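From: Catriona Jardine
To: Short Run Printers list
Date: 5/17/23
Subject: Re: Banding in flat tints on the Hundus, and is the RIP to blame

Gil wrote:

> We took delivery of the used Hundus in October and for months it behaved.
> Now any flat tint below 25 percent comes out with faint bars running
> across the short edge. Solids are fine. Photographs are fine. It is only
> the pale grays and the pale blues, and naturally the client who pays on
> time loves a pale blue.
>
> The service tech says it's the file. The designer says it's the press.
> I have changed the drum and the developer on the black station and run
> the full calibration twice. Is it worth moving off the Flukico RIP, or
> am I about to spend money to feel better?
>
> Also, does anybody have a stock they trust for this kind of work?
> We've been on Haldane Smooth for most jobs.

Gil,

The tech saying it's the file and the designer saying it's the press is the natural resting state of this trade, so at least you know your shop is running normally.

Before you touch the RIP, do the boring thing. Make a one-page PDF with four gray patches at 5, 10, 15 and 20 percent, black only, no profile attached, no transparency, nothing clever. Print it long edge first. Then rotate the sheet in the tray and the page in the RIP and print it short edge first. If the bars stay put relative to the direction the paper travels, your designer is off the hook and should be told so in writing, because it will not come up often. If they turn with the artwork, it's the file or the screening.

Then get out a ruler. Measure from one bar to the next and write it down. Anything round inside the machine that is worn or dented repeats itself once every turn, so an even gap will point you at a part. The back of the service manual has a table of repeat distances. If yours came without the manual, as used ones tend to, write to me off list and I'll send you a scan of the page. It has coffee on it but the numbers are readable.

You changed the drum and developer on black. Fine, but you say the pale blues do it too, and I would bet those blues are being built with a good bit of black in them. Print the same patches in cyan alone. If cyan is clean, you're still looking at the black station or whatever charges it. If cyan bands at the same spacing, look at something all the colors share, and the transfer belt is where I'd go first. Ours went that way. We replaced nearly everything else before we got to it, in order of price, cheapest first, which felt very thrifty while it was happening and came to more than the belt. 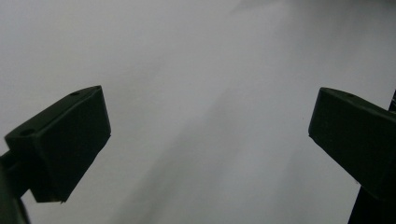 On calibration: running it twice doesn't buy you twice as much of it. The built-in routine on the Hundus reads its patches as averages, so it will look straight at a bar and a gap, call it a nice even gray, and report that all is well. It does the same on mine. Calibration fixes a tint that is too dark or too light. It has no opinion about stripes.

Now the RIP. I've run Flukico for years and I complain about it weekly, mostly the job queue, which loses its mind if you rename a file while it's spooling. But I can't pin banding on it. What I can pin on it is the default screen. Out of the box it picks the fine line screen for everything, and on pale tints that screen leaves the engine trying to hold dots that are barely there. Go into the output settings, make a copy of your queue (please make a copy), and switch the copy to the coarser dot screen. Send your client's pale blue through that one. You'll lose a little crispness in small reversed type and you may find the bars drop below what a normal person can see. Designers are not normal persons, so show it to the client first.

If you still want to change RIPs after that, ask for a trial license and run your own ugliest job on it. Don't let them run theirs. The demo file is always a bowl of fruit, and fruit forgives everything.

As for stock, Haldane Smooth is fine and I wouldn't blame it for bars. Where it lets you down is mottle, that cloudy look in a big light area, and people mix the two up. Bars are regular and clouds aren't. For pale flat areas we moved to Skernden Silk in the heavier weight. I paid $395 for the last lot and grumbled, but we've thrown out a lot less since. Leave it wrapped in the press room overnight before you open it. We skipped that in a hurry once and got a very handsome stack of wavy business folders.

One other thing, and you may already know it. Look at the room. Our worst spell of light-tint trouble cleared up when we moved the humidifier out from behind the paper cabinet, where it had been faithfully humidifying the back of a paper cabinet. Yours started after months of good behavior, and I'd want to know what the room was doing when it did.

So, in order – patches, ruler, cyan on its own, coarser screen. None of it costs more than a handful of sheets and an afternoon. If you get a spacing number, post it to the list instead of just to me. Somebody here will know the part by heart, and will be insufferable about it.

Also, whose idea was it to promise this client a full-bleed pale blue on an uncoated invitation? I ask as someone who has promised exactly that, to a dentist, for 4 offices.

Catriona

--
Catriona Jardine
Digital and short run
Trim marks are not a suggestion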